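Nail Training Room Self-Inspection Checklist
Hasmont School of Nail Care, Jancombe campus
March walkthrough, room 352

Use the same form as last time. Mark each line OK, FIX or N/A and write a comment if it is anything other than OK. Items marked FIX go on the sheet by the door with a target month.

Ventilation

Ceiling exhaust running before class starts: OK
Comment: Switched on at 8:30 a.m. A sheet of tissue holds against the grille.

Source capture vents at each student table: FIX
Comment: The vent at table 6 rattles and pulls weakly. Filter was gray all the way through. New filter fitted, still weak, so it is probably the fan. Keep acrylic work off table 6 until the fan has been replaced.

Supply air not blocked: OK
Comment: The tall shelf that used to stand in front of the supply grille has been moved to the hall side.

Door to the hall kept closed during acrylic practice: FIX
Comment: Found propped open with a stool. The smell reaches the front desk when this happens. Closer on the door also needs adjusting — it stops a few inches short.

Chemicals

All containers labeled with product name and hazard: FIX
Comment: Two pump bottles on the middle table had no label. Both smelled like acetone but that is not good enough. Emptied into the waste container and relabeled bottles put out.

Data sheets available and current: OK
Comment: Binder is on the hook beside the sink. The sheets for the Urndale primer were printed from the supplier's new version and the old ones removed.

Acetone stock in the flammables cabinet: OK
Comment: Cabinet latches on its own. Nothing stored on top.

Daily-use amounts only at the tables: OK

Waste pads in a closed metal can, emptied at end of day: FIX
Comment: Can was closed but full from the evening class. The evening class has to empty it before locking up. Repeat item from last time.

Dust and electric files

Safety glasses and dust masks at each table: OK
Comment: Glasses are getting scratched. Order more before the fall intake.

Electric file cords and plugs undamaged: OK

Bits seated fully and not bent: FIX
Comment: One bent carbide bit thrown out. Students should check for wobble at 3000 rpm before going any faster. Post this at the tables.

Tables wiped damp, no dry sweeping: OK

Sanitation

Disinfectant mixed to label directions and dated: OK
Comment: Both jars dated this morning. Tools fully under the liquid.

Single-use files and buffers thrown away after use: FIX
Comment: Used buffers found in a drawer with clean ones. Whole drawer discarded.

Handwashing sink stocked: OK
Comment: Soap and paper towels full. Hot water takes a while to come through.

Practice hands cleaned after use: FIX
Comment: Add this to the closing routine. Polish and marker come off most practice hands with soap and water if it is done the same day. Check with the supplier before using acetone on soft rubber. Old tips should be soaked or clipped off, never pried.

Lamps and power

UV lamps have intact bulbs and covers: OK
Comment: The Shen lamps are coming up on their replacement date. Look at them again next time.

No power strips plugged into power strips: OK

Cords clear of walkways: OK

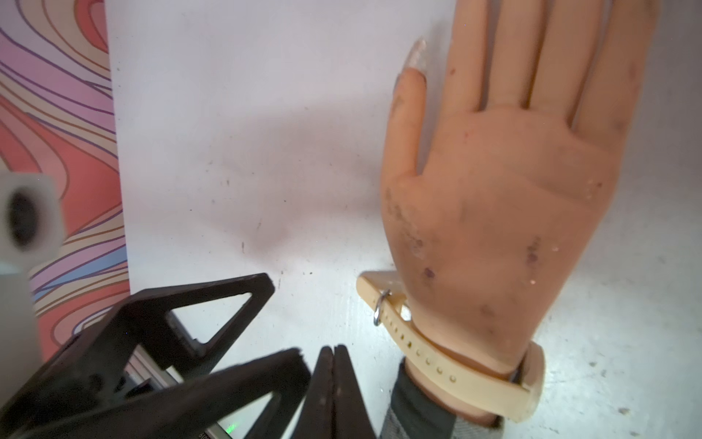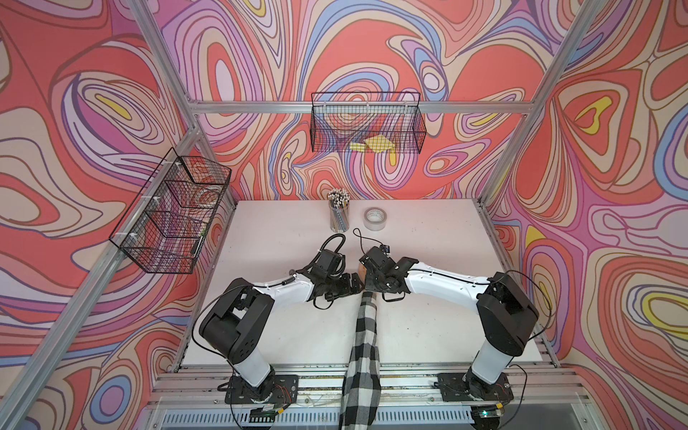

Emergency

Eyewash station reachable and flushed weekly: FIX
Comment: Flushed today and ran clear. The log has a gap of 2 weeks. Boxes of foil wraps were stacked in front of it and have been moved to the supply closet.

Fire extinguisher in place, gauge in the green: OK
Comment: Tag is current. The sign above it has faded and should be replaced when the others are.

First aid kit complete: FIX
Comment: Short on small bandages and gloves in size medium.

Exit route clear: OK

Evacuation map posted: OK
Comment: Map still shows the old reception desk. The route itself has not changed.

Recheck the eyewash log and the table 6 vent in April. Everything else waits for the next full walkthrough.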